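Domestic Skills 2: Caring for Rooms and Surfaces
Handout 8 - Dry waste on tables and worktops
Course tutor: Frida Lund

What this handout covers

Last time we dealt with floors. The present session is about clearing dry litter from raised surfaces: tables, worktops, desks and low shelves. By dry litter we mean paper scraps, wrappers, thread, pencil shavings, crumbs and similar. Spills and anything sticky are in Handout 9 and should not be mixed up with this work, as a dustpan that has been used on something wet will smear the next surface it touches.

Please read the notes before the practical. The task sheet is at the end.

Terms

Lip: the thin front edge of the dustpan, the part that meets the surface.
Scoop: the wide part that holds the waste.
Approach: the direction in which the pan moves towards the waste.
Drop: emptying the pan into the bin.
Stray: any piece that has been missed, or has fallen off the pan on the way to the bin.

Choosing the pan

A pan for table work should be light and have a straight lip. Run a finger along the lip before you start. If it has a nick or a bend, small pieces will pass underneath and you will go over the same patch several times. Plastic pans are kinder to a wooden top than metal ones. A metal lip is fine on a stone or tiled worktop, but on wood it can leave a line that will not polish out.

The handle matters less than people think. A long one keeps the hand away from the waste, and a short one gives better control near an edge. Most have a hole at the end for hanging, and the pan should go back on its hook after use. A pan left lying on its lip on a cupboard floor will warp in time.

Keep table pans and floor pans apart. In the practice rooms the floor pans are marked with tape on the handle. Do not use a marked pan on a table, even if it looks clean.

Placing the bin

On a floor job the bin stays where it is and you walk to it. On a table job it is often quicker to bring a small bin up to the work. Check that the base is clean and wipe it if needed. Set it to the side of your stronger hand and towards the back, so that you do not reach across it while you are sweeping. It should stand fully on the top, with no part of the base over the edge.
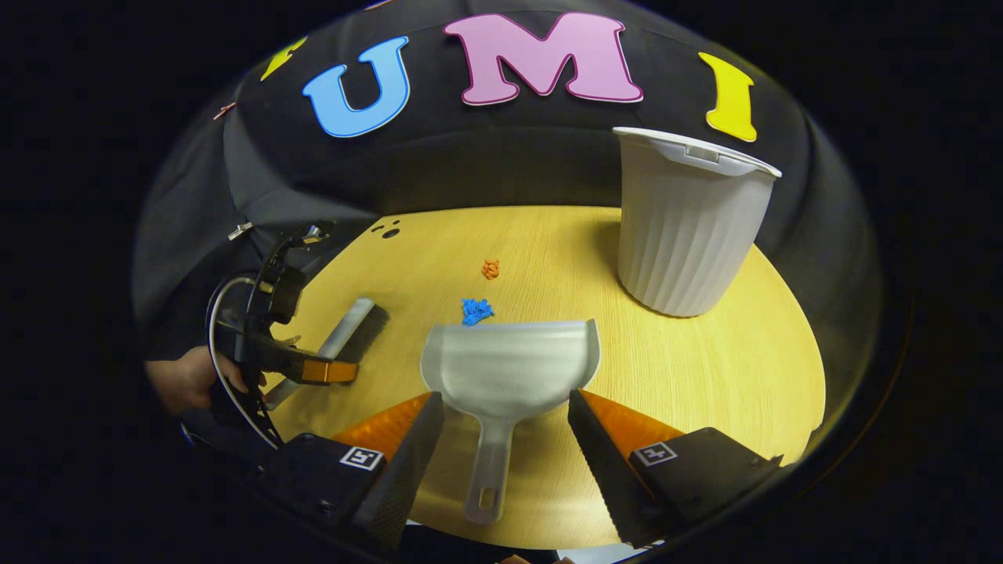 Round tables need a little more thought than square ones. There is no straight edge to work along, and pieces pushed outwards can leave the table at any point. Work from the rim towards the middle, then collect from the middle. If you start in the middle and push out, expect to finish on the floor with the other pan.

Order of work

1. Look over the whole top and move anything that is to be kept.
2. Take up large pieces first. Crumpled paper rolls easily and will scatter smaller litter if it is knocked.
3. Hold the pan flat with the lip against the surface. Tilting it leaves a gap.
4. Bring the nearest piece onto the pan with a hand brush or a folded card. Short strokes are best.
5. Go on to the next nearest piece. Do not reach over one piece to get to another.
6. Tip the pan back slightly before lifting, so that the load settles away from the lip.
7. Carry it level to the bin. Lower the lip inside the rim before you tip.
8. Tap the pan once against the inside of the bin and look at it. Thin paper tends to cling to plastic.
9. Check the top again from a low angle, then wipe.

Students often ask whether it would be easier to pick scraps up by hand. For one or two clean pieces of paper, yes. In a kitchen or a sickroom you may not know what the paper has been used for, so the pan is the rule there.

Marks that do not move

Some marks on wood look like crumbs and are part of the surface. Knots, old burns and ink spots are the usual ones. If a mark does not shift after two light strokes, leave it and touch it with a dry cloth. Do not scrape it with the lip of the pan. Report new marks in the room book.

Notes from the Juhl house visit

Those who came to Juhl in February will remember the sewing room, where the litter was mostly thread and tissue pattern. Thread does not sweep well on bare wood. The staff there use a slightly damp cloth, folded in four, and then shake it over the bin - a good method, but only for thread. On tissue it makes a mess.

Task sheet

Work in pairs. One person sweeps, the other watches and writes. Use torn scrap paper from the box, with both loosely and tightly crumpled pieces. Clear a round table and then a square one. Record:

- number of strokes used
- number of strays, and where they fell
- where the bin stood
- whether the lip left the surface at any time

Swap over and repeat, this time with the bin on the other side. Write half a page comparing the results.

Reading: the course reader, page 64, on caring for unsealed wood. Completed sheets go in the tray outside room 543.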